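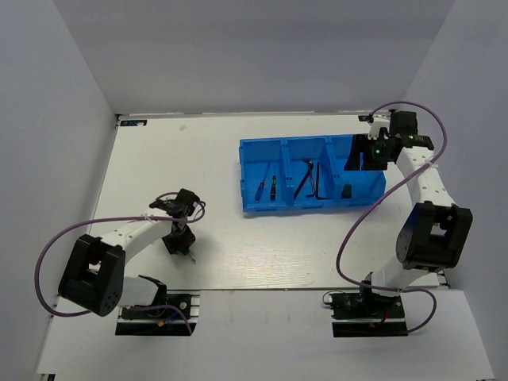 May, notebook, second cup of tea

Spent the better part of the morning on the small hand tools, which I had been promising to do ever since the Wevville job went out the door. I'm very happy with how the blue bin is turning out! Three compartments, and for once I'm trying to keep to one kind of thing in each: screwdrivers on the left (handles toward the front, please, so you can grab one without looking), hex keys in the middle, and the right-hand side for whatever small bits don't belong with either.

The dividers are my favorite part. In the old Chauke drawer everything slid into one heap the moment you shut it, and I must have lost the short screwdriver in there 2 times a week. Now it lies beside the long one with the blue handle and they keep each other company.

Hex keys are still a bit of a muddle. They're such slim little things that they end up lying across each other, and I can't decide if a strip of foam would help or just collect crumbs. I'll live with it for a while.

To do, when I get to it:
- label the front edge of the bin (the Ernix tape, if there's any left on the roll)
- go through the coffee can under the Flumska bench, 46 loose keys at last count and surely plenty of doubles
- find a lid for the can

If you borrow something from the bin, put it back in its own compartment and leave me a line on this page. Kettle's just boiled again, so I'm stopping there until after lunch.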